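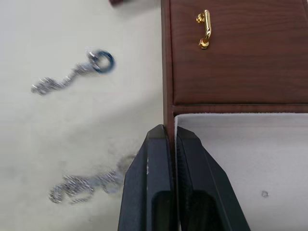 The chain jammed at ten past six in the morning, which is my favourite time for things to go wrong, because the kettle at Nikholm has just boiled and there is no queue of people behind you with opinions.

I had the right gripper open and closed and open again before I put my coat down. Close, and the fingers met with a tick. Open, and they parted sweetly. Close again, and there it was — a little shiver at the end of the travel, so small that you felt it in your thumb before you saw it. I loved that shiver straight away. A machine that is broken just sits there. A machine with a shiver is telling you something!

"Job 2811," I said to Uriel, who had come in eating toast. "Drops fine chain. Happy with everything else."

"Who wrote 'happy'?"

"I did."

He leaned over the table, careful of his crumbs. The cell was a pair of arms, left and right, with a jewellery box between them, and it had one thing to learn before the Platside people came in October. It had to put away what was lying on the table. Spoons it could do. Keys it could do in its sleep. Jewellery was another country altogether, and we had been living in it for weeks.

We started with the cables, as you always should. A gripper cable wants enough slack to let the wrist roll right over, and not so much that it catches on its own elbow. The one on the left was perfect. The one on the right had been clipped by somebody in a hurry (me), and each time the wrist went past halfway the cable pulled tight and tugged the housing. I undid the clip, moved it down the arm by the width of two fingers, and rolled the wrist by hand as far as it would go each way. Lovely. No tug.

The shiver was still there.

"Good," I said.

"Good?" said Uriel.

"Well, now we know it's further in."

He fetched the small hex keys, the ones with the tape round the handles, and switched the arm off at the wall and again at the box, and hung his own tag on the switch. Then we took the fingers off. They come away with two screws each, and I laid everything on a clean cloth in the order it came out, left of left, right of left, because I have been the person on the floor with a torch and I don't care to be her again.

One of the screws turned before I had properly leaned on the key. It wasn't loose enough to rattle. It was loose enough to let a fingertip lean away from its partner when the two of them pressed together, by less than the thickness of a hair, and a hair is a great deal when you are trying to hold a silver chain.

I made a noise. Uriel says it was a whoop.

We cleaned the threads, put a dot of the blue stuff on each, and did them up a bit at a time, first one and then the other, with the torque key clicking away like a beetle. Then I drew a line in pencil across a bit of white card and closed the fingers on it, to see whether both tips landed on the same mark. They did. I opened them and turned the card round and they did it again, and I would happily have gone on until lunch.

Next came the zero. You can't take fingers off and put them back and expect the machine to know where they are, any more than you'd know your own shoes after someone had swapped the soles. It closed slowly on nothing, felt itself stop, and wrote the number down. Then it closed on the steel gauge and wrote that down too. Seven times over, with the numbers coming up in a column, and every one of them close enough to the last to make you want to ring your mother.

"Force?" said Uriel.

I had been hoping he'd ask. The old setting was 110, which had come over from the keys, and which would have flattened an earring. I took it down to 20. He looked at me as you might look at somebody taking the stabilisers off a child's bike at the top of a hill.

"It'll drop everything."

"It dropped everything because it was crooked. It was squeezing hard to make up for it, poor thing."

We tipped the box out, shook the chains loose, and ran the job from the top. I held the stop button in both hands. The arms came in over the table with that soft winding sound they make when they're slow, and I stopped breathing somewhere in the middle of it, and by the time I started again the sun was coming up over the loading bay and my tea was stone cold.

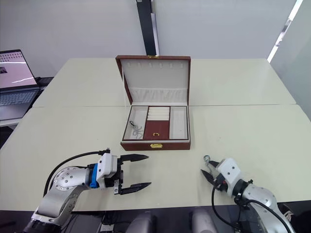 Valentina wanted to know whether it would still do that after a full day of running, when the joints had warmed up and everybody had walked past and bumped the table. She had come in without either of us hearing, and she still had her bicycle helmet on. One good morning was a nice thing to have, she said, but Platside would want the job run all afternoon, and they would want to see the readings.

"Then we'll run it all afternoon," I said. I'm afraid I was bouncing slightly.

"And the other arm?"

Uriel and I looked at the left arm. We had been so pleased with ourselves that we hadn't laid a key on it, and it had been put together on the same bench, by the same person, from the same bag of screws.

"Was that you as well?" she asked.

"It was," I said.

She took off the helmet, hung it on the back of a chair and held out her hand for the hex keys. I said she'd need to wait until it was switched off at the wall. She said she knew that, she had written the sheet. Uriel went round to do it, hung up his tag, and came back by way of the kettle.

"Blue stuff's on the shelf," he called.

I spread out a fresh cloth, and Valentina leaned on the first screw.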